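Chapter 2
Light and Shadow

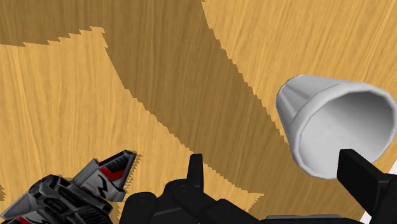 Figure 2.1 A shadow across a light wooden tabletop in a computer-rendered scene. The edge of the shadow is stepped.

Light travels in straight lines. When something solid stands in its path, the light is stopped and the surface behind receives less of it. We call the darker area a shadow. People have used shadows to tell the time, to measure the height of buildings and to work out the size of the Earth.

In this chapter you will learn how shadows form, why some have sharp edges and others soft ones, and how to predict the length of a shadow from the height of the lamp. The last section deals with shadows drawn by computer, where the edge depends on how finely the shadow has been worked out.

Before you start, you should be able to draw a ray diagram with a ruler and measure an angle to the nearest degree. If you are unsure, go back to the exercises at the end of Chapter 1.

2.1 Umbra and penumbra

A very small lamp gives a shadow with a clear edge. A larger lamp gives a shadow in two parts. The umbra is the part that no light from the lamp reaches. The penumbra is the lighter border around it, where only some of the lamp is hidden.

Sigrun Granström and Tyra Solberg measured both parts in the school hall at Skutevberg. They hung a card disc 80 cm from a white screen and placed a round lamp 800 mm in front of the disc. With the lamp and the screen at equal distances from the disc, the width of the penumbra on each side was equal to the width of the lamp.

Key words: ray, opaque, umbra, penumbra, point source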